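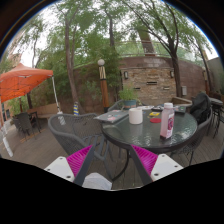
Courtyard deck opens for the long weekend

The courtyard behind the Haddad building is open again, and it's a lovely spot to park yourself with a cold drink. The deck opened to the public on Friday, July 1, 2022, after being closed for repairs since January, and people wasted no time dragging their wicker chairs up to the glass-topped tables.

Trees on all sides keep it wonderfully green back there, and the orange canopy is up for anyone who burns easily. You're welcome to bring a laptop and stay the afternoon – the wireless now reaches right across the deck, which it never used to! Drinks come from the Ferivent counter just inside the door, where the fridge has been restocked with bottled juice for the summer. Ask for a paper cup if you're sharing. 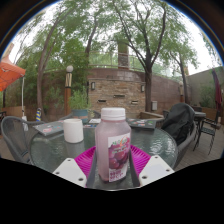
Pinkish-mauve juice on one of the glass-topped tables in the Haddad courtyard.

The repairs cost $692, nearly all of it for replacement deck boards, and the neighbours at Anham pitched in with the sanding. The new boards feel great underfoot, and that wobbly step by the gate is finally gone.

Hours are 2 to 5 p.m. on weekdays for now, with longer weekend hours to come if the weather behaves. Tables can't be reserved, so come early if you've got your eye on a shady one. Please carry your cups and plates back to the counter when you're done, and return empty juice bottles to the bin beside it.

The entrance is off Fludimska Lane, through the side gate.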